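Print this page | E-mail this page

Illwood Project Notes
Recording hand-guided demonstrations with the Bilton gripper

These notes cover recording demonstrations with the hand-held gripper, from preparing the room to handing over the files. They assume the Harju recorder is already installed and that you have a user account on the Sastby store. Teleoperation through the follower arm is dealt with on a separate page, although the sections on pace and on rejecting takes apply to both methods.

Before you start

Choose one task and write it down in a single sentence, with a start state and an end state. "Tidy the washbasin" is too loose. "Move the bottle from the left of the tap to the right of the tap and release it" is usable. If the sentence needs the word "then" more than once, split it into separate tasks and record them under separate names.

Charge the gripper fully. The low battery warning appears late, and a take that ends in a power loss cannot be recovered.

Wipe the inner faces of the fingers with a dry cloth. Dust in the ribs reduces grip on smooth plastic, and the operator will squeeze harder without noticing. The force then ends up in the training data.

Mapping the room

Start the recorder, select New Space and walk slowly round the working area with the gripper held at chest height. Point it at corners, door frames and furniture edges. Plain white walls and lowered blinds give the tracker very little to work with, so avoid facing them for more than a moment. Go round once in each direction and finish where you began.

Check the drift figure when the map closes. Anything under 3 mm is acceptable. If it is higher, delete the map and repeat the walk at a slower pace – adding a further pass to a bad map seldom improves it.

Where two operators share a room, each loads the same map and keeps to a separate station. Agree the stations beforehand. Crossing in front of one another hides the fixed features the tracker relies on, and both recordings will suffer.
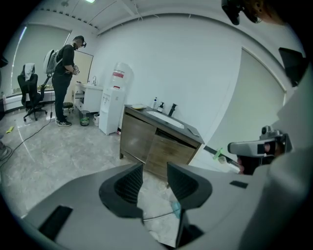

Recording a take

1. Stand at your station with the fingers fully open and pointing at the work surface. Hold still until the recorder gives two short tones.

2. Approach the object in one continuous movement. Keep it between the fingertips from the moment it comes into view. The policy only sees what the gripper camera sees, so glancing at the object over the top of the tool does not help it.

3. Close the fingers until the object is held, and pause for a beat before lifting. Without the pause, the trained arm tends to lift early.

4. Carry out the movement at half your natural speed. Keep the wrist within the range the arm can reach; the Harju overlay turns amber near a joint limit.

5. Release, withdraw by a hand's width and hold still again until the closing tone.

Vary the starting position of the object between takes, and vary your own approach angle a little. Do not vary the method. If you grasp a bottle by the neck in one take, grasp it by the neck in all of them.

Rejecting takes

Discard a take if the object slipped, if your free hand entered the view, or if you corrected yourself after the first contact. Recovery behaviour is worth having, but it should be recorded deliberately under its own task name. Mixed into the main set it teaches the arm to fumble.

Our reference set for the bottle task holds 271 accepted takes. Smaller sets trained adequately on one surface and failed on the next.

Uploading

Connect the gripper by cable, open the Sastby client and choose Send Session. The map must go up with the takes. Leave the tool connected until all 3 status lights are green, then clear its memory from the recorder menu.

Contact | Copyright Illwood Project | Back to top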